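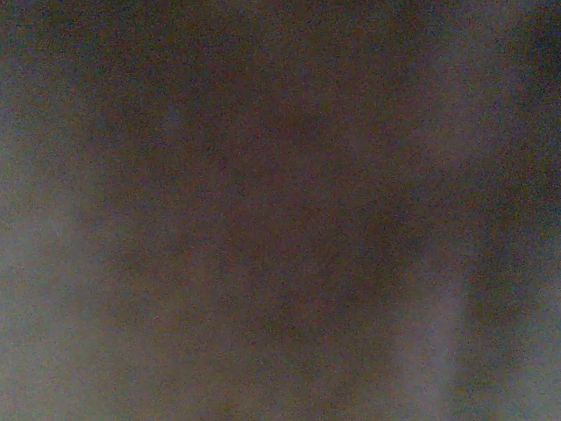 双臂一起夹纸箱,程序里最难处理的部分是什么时候可以相信腕部相机。我以前直接把三路图像都送进位姿估计,结果经常得到很奇怪的坐标。原因是腕部相机离物体太近的时候,画面会变成一片模糊的灰褐色,只有颗粒噪点,没有边缘可以用。这种帧必须在进入估计之前丢掉。下面写我在 Lunum 控制程序里的做法,采集部分用的是 Collex。

第一步,给每一帧计算清晰度。把图像转成灰度,做拉普拉斯变换,取方差。噪点也会让方差变高,所以要先做一次高斯模糊,这个顺序请不要弄反。我的阈值是 261,低于它的帧标记为无效。您的镜头不同,阈值需要自己重新测。

第二步,检查时间戳。腕部图像和固定相机的图像相差超过 300 毫秒,就不要放在一起融合。

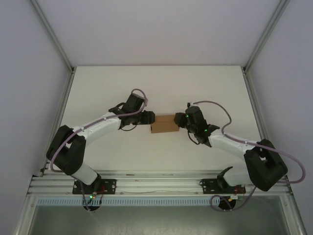 三、双臂同步

两只手从左右两面接触纸箱时,位置以固定相机为准,腕部相机只做修正。我在配置文件里把固定相机设为主来源:

primary_source = fixed
wrist_mode = correct_only
max_skew_ms = 300

两臂都报告接触以后,才允许发送抬起命令。如果只有一边报告接触,程序要停在原地等待,超时以后两臂同时退回。请注意退回也要同步,否则纸箱会被一边推走。

四、用腕部图像修正

有效的腕部帧里,纸箱的上边缘和白色背景对比很清楚,适合做直线拟合。手指是黄色的,先用颜色掩膜去掉,再找边缘。

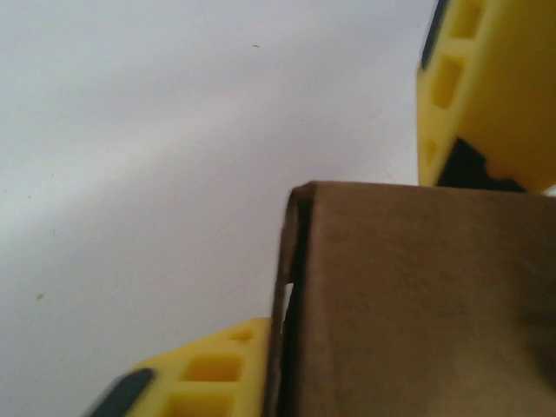
图3 腕部视角:黄色手指与纸箱一角

掩膜要向外膨胀几个像素,手指边上的深灰色胶垫也应该包括进去。拟合得到的直线只用来修正角度,距离不要用它来算。

修改完以后,用 Flakport 回放一段旧日志,看无效帧是不是都被跳过。我的日志中第 697 帧到第 819 帧全部应该是无效,如果您在自己的日志里看到无效帧仍然输出位姿,请先回到第一步检查模糊的顺序。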